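Home | Course Outline | Notes | Problem Sets | Reading | Contact

Food Contact Plastics, Unit 6: Injection Molding of Shallow Parts

1. Scope

These notes cover the molding of parts whose depth is small compared with their length and width: trays, lids, covers and shallow pans. Unit 5 dealt with deep cups and tubs, where draft angle and core shift are the main concerns. In shallow parts the main concern is flatness.

2. Shrinkage

All thermoplastics shrink as they cool. Amorphous grades such as polystyrene shrink by a fairly even amount in all directions. Semicrystalline grades such as polypropylene shrink more, and the amount depends on cooling rate, wall thickness and flow direction. A part that shrinks by the same amount everywhere comes out small but flat. A part that shrinks unevenly warps.

Three sources of uneven shrinkage are treated in the problem set:

a) Difference through the wall. If one mold half runs warmer than the other, the side against the warmer half shrinks more and the part bows toward it.
b) Difference along the flow path. Material near the gate is packed at higher pressure and shrinks less than material at the far end.
c) Difference with direction. Chains or fibers line up with the flow and shrink differently across it.

3. Gate placement

A center gate gives a radial flow pattern. On a round part all flow paths are equal. On a rectangular part the melt reaches the long sides first and the corners last, and the long sides are overpacked while the corners are still filling. Two gates on the long axis even this out but leave a weld line between them. The weld line is weaker than the surrounding wall and may show on a glossy surface.

Worked case, Pomitz lid. Cavity pressure at end of fill was 670 bar at the gate sensor and 172 bar at the corner sensor. Take the difference and use the chart from Unit 4 to find the shrinkage at each point. Show the units.

4. Rims

A flat sheet has little stiffness in bending. Raising the edge moves material away from the neutral axis and stiffens the part at small cost in weight. Points to check at the drawing stage:

- The radius where floor meets rim should be at least half the wall thickness. A sharp inside corner cools slowly, stays hot after the floor has set, and pulls the rim inward.
- The outside radius should equal the inside radius plus the wall thickness, so that the wall stays constant.
- A fully rounded lip is easier to clean than a square one, but the parting line has to be placed with care or flash will form where hands touch it. 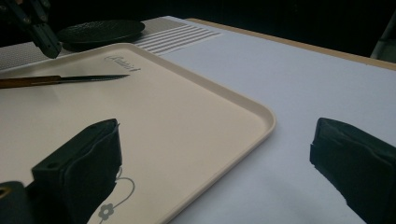
Fig. 6.3. Tray with rounded, raised rim and printed decoration.

5. Decoration

Pad printing handles gentle curves and is the usual choice for small marks in one color. Screen printing needs a near flat surface. In-mold labeling bonds a film during the shot and resists wear best, at the price of a longer cycle. Polypropylene must be flame or corona treated before printing. The Stelteo rub test in the lab calls for 1,000 strokes at fixed load; record the stroke count at first visible loss of ink.

6. For next session

Read the Oler case and bring the cooling time worksheet. Problems 1 to 4 are due Sunday.

Comments (3)

moldshop_2: In section 2a, does the bow direction still hold for glass filled grades?

tk: Yes for the thermal part, but fiber direction can outweigh it. See 2c.

partingline: The link to the Unit 4 chart is dead for me.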